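How to budget for a kitchen robot arm before you buy one

I get asked about this more than anything else, usually by people who've already fallen for an arm and want me to tell them it's affordable. So put the catalogue down for ten minutes and do your planning in simulation first, like we did at Porkgate.
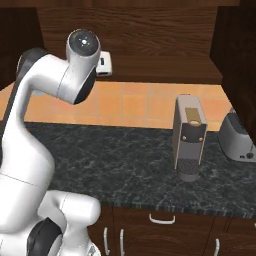
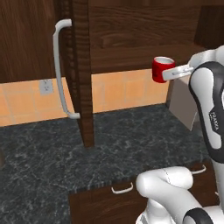
Start with a list of jobs, then price everything that isn't the arm. I mean the mount, the gripper, spare fingertips, cabling, the safety kit and somebody's time to set it all up! My first budget had one big number at the top and 200 pounds for "bits", and Viorica Oprea sent it straight back. Have a good look at your upper cupboards too. With the red mug held up just below the underside of one, you can see how tight things get, and that's the sort of spot to try in software before you choose a reach. We went up a size on paper after doing exactly that.

Next, get two quotes. Ours came from Molix and Coutinho, and they were hard to compare until I asked both to list the gripper as a separate line (do this, it saves so much emailing). Ask what training costs and whether delivery includes getting the thing up the stairs. Ours didn't - that was another 400.

Then set aside a repairs pot. I put in more than 3,000 for the first year and Digby Tamihana thought I was being gloomy, but he signed it off.

Last job is timing. If your money has to be spent by July, ask for lead times now and get them in writing. I keep mine in a spreadsheet called Istis, one row per supplier, with the date I last chased them.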